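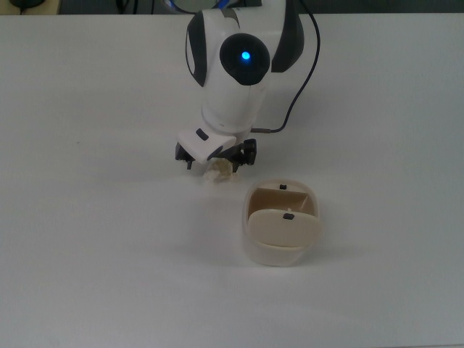 Call for participants – table tidying sessions at Skutside, September

We need people for short tidying sessions. Small stuff only: picking up scraps off a tabletop, putting lids up and down, sorting what goes in the bin and what stays. Sounds dull, is a bit dull, but it's paid and you get to sit down for most of it.

What you'd be doing
Each session is 90 minutes with a break in the middle. You sit at a plain white table and clear it the way you would at home after tea. Crumpled paper, wrappers, bits. No right way of doing it, please don't practise beforehand. After that a short chat with one of us about what was fiddly and what wasn't. No tests, no scores.

You can come for one session or up to five. More is better for us but one is fine, really.

Who we're after
Adults of any age, left handed people especially (we never get enough). Stiff or sore hands very welcome, tell us on the form so we can get you the higher chair. No experience needed. Sorry, not open to anyone who took part in the Grornus kitchen study, too much overlap.

The containers
Most of the work is with little lidded pots. A cream one with a flip-up lid, marked and a bit brown inside, has become the favourite with everyone so far.

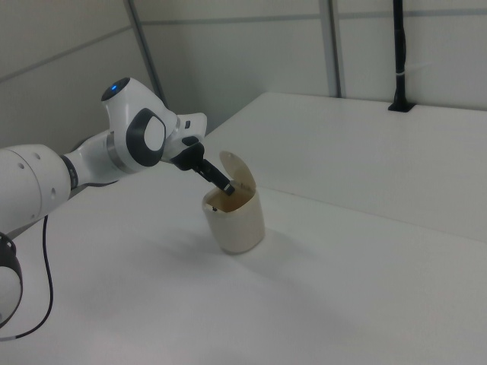
The other pots are from the Skullo range and have screw tops, which people either get on with or hate. Say so if you hate them! That's useful to us. If you've an old pot or tea caddy at home with an awkward lid, bring it along – we'll borrow it for the session and you take it home again.

Pay
15 pounds a session, paid same day. Bus fares back if you keep the ticket. Tea, coffee and biscuits, gluten free ones if you ask in advance.

Where
Skutside, first floor, above the Savolainen shop. Lift is at the back, ring the lower bell. Parking is poor, allow extra time. Street door sticks so give it a shove.

How to apply
Fill in the form at the front desk or ask for one by post. Name, phone number, which hand you use, mornings or afternoons. Thats all we need at this stage. Places for 200 people in total, first come first served, and mornings go quickest.

Questions to Pirjo Kokkonen at the front desk, leave a mesage if she's out and she will ring back. Please don't ring the shop, they can't book you in.

Posted 30 May 2024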